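Workshop Notebook, Bench 2
March 2020
Entry by S. Khosravi. Read and countersigned by Sepehr Mousavi.
Subject: Clirkell two-arm build, eraser task, second round

Purpose

The purpose of this round was to establish whether the two arms can share one sheet of paper, with the left arm holding it and the right arm working on it. The first round was done with the right arm alone and the paper taped at the corners. Tape is not acceptable for the final version, as the intention is that the build should be able to take a fresh sheet without help.

Condition of the build at the start

Both arms were mounted at their usual stations and powered from the shared supply. The base bolts were checked with the torque wrench before any motion and none had moved. The left gripper carries the plate that was cut in the shop to replace the Fasari part, which had cracked at the mounting ear. The replacement is thicker and the arm has to be told about the extra weight. This was entered in the left configuration file and the file was saved under a new name, so that the old values remain available.

The right gripper was left as it was. The finger opening was set with the wooden block in place and then recorded. Colleagues are asked not to change this setting without writing it here, as the block does not sit square if the opening is set too wide before closing.

The controller is running the Clenum software, build 41. An earlier note in this book recommended build 33 for two-arm work. That recommendation is withdrawn. The older build handled the two arms one after the other, and the present task needs them both active.

Procedure

One sheet of plain paper is placed on the white table within reach of both arms. The left arm approaches from its own side with the fingers open, comes down at a shallow angle and presses on the near part of the sheet. The right arm brings the block across in short strokes. After each set of strokes both arms lift, and the sheet is inspected by the operator before the next set is started.

Strokes were kept short and on the diagonal. Long strokes dragged the sheet in the first round, and there was no wish to repeat that before the holding arm had been proved. Speed was held at the lowest setting throughout. Downward force on the right arm was limited in software to 3 newtons.

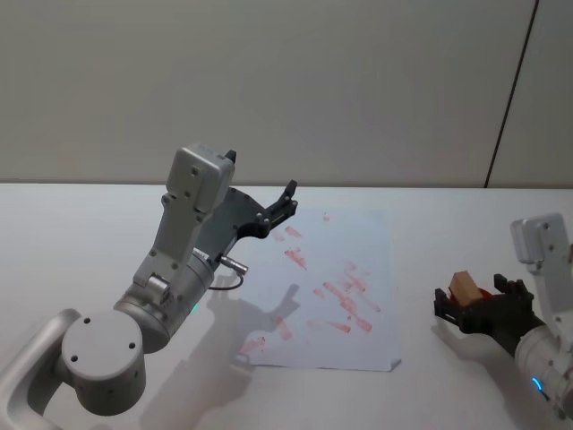 The left arm needs a better approach path. At present it comes down over the paper from above the corner and the wrist has to turn late in the move. This is slow and it also brings the cable loop closer to the tabletop than is desirable. Mr. Mousavi proposes a clip halfway along the housing to take up the slack. I have no objection, provided that the clip can be removed by hand and does not cover the screw holes, which are needed when the module is serviced.

Results

A total of 88 strokes was logged by the controller for the session. The left arm held position for all of them according to its own encoders. The sheet nevertheless crept toward the right arm during the later sets, by a distance that I judged at around 5 millimeters with the steel rule. The fingers did not slip in the arm's coordinates; the paper slipped under the fingers. The tips are bare and offer very little grip on a smooth sheet.

Contact force on the right arm was uneven. The log shows the force rising at the start of each stroke and falling away before the end, which suggests that the block is tilting in the fingers as it meets the paper. The same pattern was present in the first round and was put down at that time to the tape. That explanation should now be considered doubtful.

There were no collisions and no emergency stops. The keep-out zone between the arms was respected in every move. It could be made narrower, but I would prefer to leave it alone until the approach path has been rewritten.

Discussion

Mr. Mousavi is of the opinion that the creep can be cured by pressing harder with the left arm. I tried this on two sets at the end of the session and the sheet began to buckle ahead of the fingers. Rubber tips appear to be the better course. There is thin sheet rubber in the Mazandarani drawer under the bench, and it can be cut with the shop knife and bonded with contact cement.

On the tilting of the block, a shallow pocket cut into the finger faces would hold it square, but would commit the gripper to one size of block. A separate holder is to be drawn up first and the cost in weight worked out before any cutting is done.

Actions

S. Khosravi: cut and fit rubber tips to the left gripper; repeat the holding test with the force limit unchanged.
S. Mousavi: cable clip; new approach path for the left arm, to be tested first with no paper on the table.
Both: drawing of the block holder, for review at the next bench meeting.

Arms parked and supply switched off at the wall. Configuration files copied to the shop drive. The torque wrench is due for calibration in June and should be sent out before the holder is fitted.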